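3.2 Shelf layout and product spacing

Most of what we learnt about small-shop shelving came from the dullest part of the work, which was putting canisters back where they belonged. Our practice aisle at Tevley used dark shelves with white front edges, and Facundo Salinas, who drew up the layout, was very fond of those edges – they give the eye a line to work from when facing up stock.
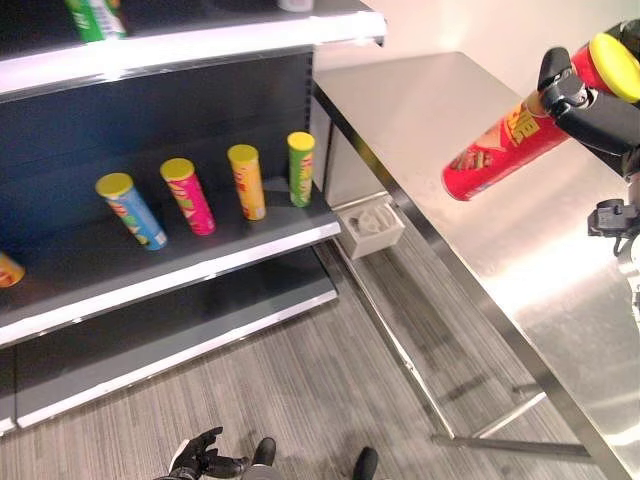
Figure 3. Chip canisters standing on the middle shelf, with the lower shelf empty.

Canisters are forgiving things to arrange, being upright and much of a size, and the coloured labels make a gap easy to spot. Snack packages on a low shelf ask rather more of whoever is tidying, and we came to plan those shelves separately, allowing two passes for each and a good deal more patience (the Umus layout, which we tried in July, allowed only one).
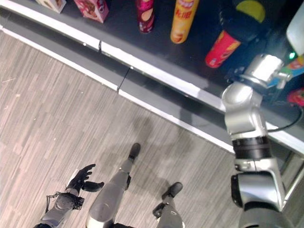

Should every gap be filled as soon as it appears?
Small gaps can wait for the next tidy, though we would fill a wide one sooner, bringing the remaining stock forward to the front edge first.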